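Worn gripper pads: is there an actual rule for when to replace them?
Posted in Hand-Held Grippers and Demos

zallik_bench
We record pick-and-place demos with a pair of hand-held grippers, and I've been told to write our house rules for it. One page, by Wednesday. The part I'm stuck on is pads. Ours have been through 2,146 grasps by the log, and they look it.

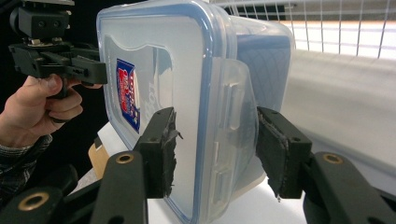 Snap-lock container held by both pads, frayed edges and all.

My boss at Melnyk says a pad is good until it falls off. I'd like a number, or at least a sentence that sounds like one. Also, should the rules say where to grab a box with latches, or is that up to whoever is holding the grippers?

skado27
I don't know of a published standard for this, and I've looked, mostly to avoid my own work. Our rule is to check pads every 70 grasps and change both if either one has a strip hanging off. Both, always. One new pad and one old pad gives you a grip with opinions.

Write down the date of the change in the same log as the recordings.

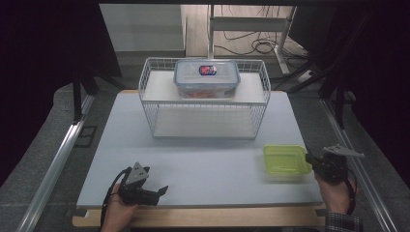 The other thing I'd put on your page is a fixed start. Same rack position, same hand position, jaws open, cables clear of the board before anyone hits record. We skipped that last one for most of April and threw out 28 recordings. Tape marks are cheap. Use them.

flestero_nights
Change them when they look bad. It's foam.

On latches, yes, write it down. Our page says pads go on flat faces, never on a flap, and if the second gripper is helping, it stays off the lid until the first one has a hold.
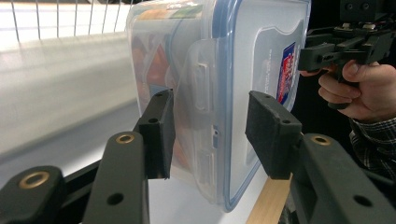 Do a few takes with the box full and a few with it empty, and label which is which. "Box, normal" is how our folder was labeled for a year, and I still couldn't tell you what normal was.

zallik_bench
Thanks, both. Going with 70 and the flat-face rule. My boss has asked that "looks bad" be defined, so I'll be back.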